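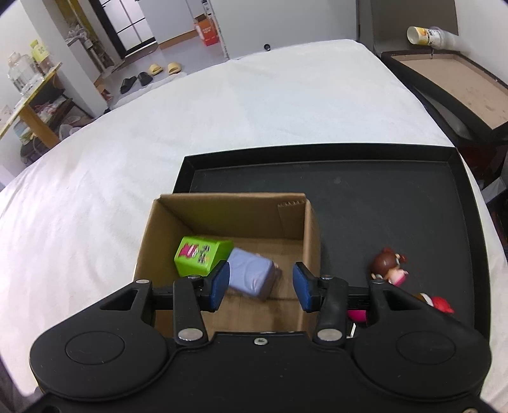
Figure 3. Open cardboard box on the black tray, with a lime-green toy container and a lavender-blue block inside.

4.2 The box as a place to put things

I said in the last section that most of the small toys in the Tadimix homes spent their lives in cardboard. I want to stay with the cardboard for a while, as it gets almost no attention in the tidying literature. Papers on household storage love a shelf. They love a labeled bin even more, and when a cardboard box does turn up it's usually coded as "temporary" and dropped from the analysis. I did the same thing in my first coding sheet, I'm sorry to say, and had to go back and fix it once I'd seen how many of these boxes were older than the shelves they were sitting on.

The sample, again, was 17 households in Pikora, each followed for four weeks. I asked every household to keep using whatever they already used, so I didn't hand out any storage. What I got was a wonderful mess – shoe boxes, grocery boxes, a drawer with no dresser, and a lot of plain brown delivery boxes with the flaps folded in, folded out, or torn away. By the end I had 200 entries in the log where somebody put a toy into a cardboard box or took one out, and that's the set I'm working from in this section.

Let me start with size, where I had the wrong idea for a long time. I assumed people picked a box to match the toys. They mostly didn't. They picked the box that was in the hallway that week, and the toys got sorted to suit it. Look at Figure 3 and you get the general flavor: a green container with a cartoon animal on its face leans against one wall, the rounded block is next to it, and the bottom of the box shows bare between things. There's no system in that, and I don't think there needs to be. A box like this works by being open at the top. You look in and see what you have.

Leaning turned out to matter more than I had planned for, and I ended up adding a column for it. In the log I separated things lying flat, things standing up and things propped on a wall or on each other. Containers with flat faces get propped a lot. I think it's how they land when they're put in with one hand, and once something is propped, the next thing tends to go down right beside it, so you get a little cluster at one side and open cardboard at the other. Parents I talked to called this "the heap side" and "the empty side" without any prompting from me, in more than one home, which made me very happy, and I've kept the terms.

The heap side has one real cost, and it's the small stuff. Anything little and brownish or skin-colored goes missing against brown cardboard the moment a bigger toy is in front of it. I came across it over and over in the photos: an edge of something poking out from behind a block, and you couldn't say what it was if you tried. Bright toys don't have this trouble. A lime-green container is going to be found by anybody. When I asked people which toys they'd had to hunt for that week, the answers were figures, doll parts, wooden food, and bits of a game from Garker that comes in a tan color for reasons I can't guess at. I never once heard a complaint about losing something bright green or pink.

4.3 Torn edges

Now for the tearing. Pretty much every box that stayed in use past the second week picked up some damage, and I first treated this as the end of the box's life. I even had a code for it, "failed." That was silly of me! A cardboard box with a torn wall is still a box. What changes is where people reach in.

The pattern goes like this. Somebody rips a flap off, often on day one, to get it out of the way. The rip leaves a ragged edge with the corrugation showing, and sooner or later a strip of the outer paper peels down from there. From then on the wall has a soft spot. Kids lean on the soft spot, so the wall starts to slope, and adults grab the box by it when they carry it, which makes the slope worse. A sloping wall then makes the opening wider on that side, and hands go in there. I had several households where the damage had turned into a kind of front door, and when I asked which way the box should face on the shelf, they pointed the torn side out with no hesitation at all.

One thing I tried on a Saturday visit was turning the box around when everyone was at lunch. It was turned back by the time I left. I don't claim this as a finding, it's a single box in a single home, but it did make me look harder at the two sides of the question, which are where the damage is and where the toys are. If the torn wall is the front door, you'd expect the toys to drift to the far side, out of the way of the hands. In the box below there are two containers close together in the far half, the lower part of the inside is empty, and the wall on the left has a ragged, layered edge at its lower corner. It's the arrangement I'd come to expect by then, although I would never hang an argument on one box.
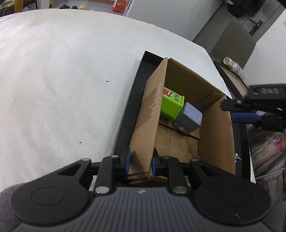
An early reader of this section wrote back that I was making far too much of the tear, and that toys sit at the far end of a box simply as a result of being slid there when the box is picked up and set down at a slant. The same reader wondered if a new box from Gamage, with all its walls straight, wouldn't show the very same thing if you carried it across a room. I think that's a fair point and I can't fully answer it from the log. I recorded where things were and I recorded damage, but I didn't record carrying unless somebody mentioned it. Anyone doing this again should add it to the sheet.

What I can say is that the two explanations don't get in each other's way. Boxes that get carried get torn, and boxes that are torn get carried by the torn part. When I went back to the entries where people told me the box hadn't moved all week, the heap side was still there. It was a less tidy heap, and in a few homes it was up against the long wall where I'd expected the short one, but it was there. So sliding may well help the heap along, and I'd be surprised if it were the whole story.

4.4 Trays, cloths and other things underneath

A short note on what goes under the box, which I hadn't planned to write about at all. Several families put theirs in a shallow tray. Some gave me a practical reason (crumbs, sand, beads) and some just said it looked better. A tray does change how a box gets used. It gives you a strip of extra floor outside the cardboard, and that strip fills up with whatever is on its way in or out. I started calling it the porch. A cloth under the tray makes small bits easier to spot if the cloth is light, and it keeps the tray quiet, a benefit mentioned only by people with downstairs neighbors.

The porch gave me a coding headache, I'll admit. Is a block in the tray put away? Half the adults I asked said yes and the kids nearly all said yes, so I coded it as put away and marked it with a P. The P entries are left out of the tables in Section 5, where I look at how long things stayed in the box before they came out again.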